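3.2 Corridor flooring and reported footstep noise

The second part of the survey dealt with noise carried along shared corridors. Residents of the Olvera and Pletcombe buildings were asked how often they heard footsteps outside their own door, at what times of day, and whether the sound had ever woken them. Both buildings were put up by the same contractor and have the same door sets and the same concrete slab. They differ in floor covering. Olvera has carpet tile throughout, while the corridors at Pletcombe were changed from carpet to wood four years before the survey.

Forms were sent to 839 households. After blank and duplicate forms were removed, 260 remained for analysis. Response was higher at Pletcombe, and we cannot rule out that people bothered by noise were more willing to reply. Households on the ground floor were left out of the comparison, as their corridors open onto the lobby and carry traffic from the mail room.

Pletcombe residents reported hearing footsteps more often in every time band. The gap was widest between 10 p.m. and midnight and smallest in the early morning, when few people in either building reported hearing anything. Distance from the elevator mattered in both buildings. Those living within three doors of it gave the highest ratings, and the ratings fell off toward the end of the corridor. Hard shoes were the source named most often, followed by rolling luggage and dogs.

Corridor width and wall finish were recorded along with the floor covering. Figure 2 shows a rendered view of a corridor with a wooden floor and a smooth brown wall on one side.

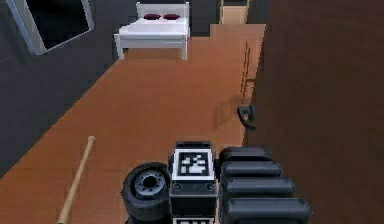

Figure 2. Corridor with wooden floor, rendered view.

Wall finish had no clear effect once floor covering was taken into account. We had expected hard walls to make the problem worse, as earlier work on school hallways found, but the two buildings may be too much alike in this respect for a difference to show. Runners laid at Pletcombe in April, on 27 meters of the third-floor corridor, gave a limited check. Households facing the runners reported less noise at night than those on the floor above, although the number of replies was small and the runners had been down for only a few weeks.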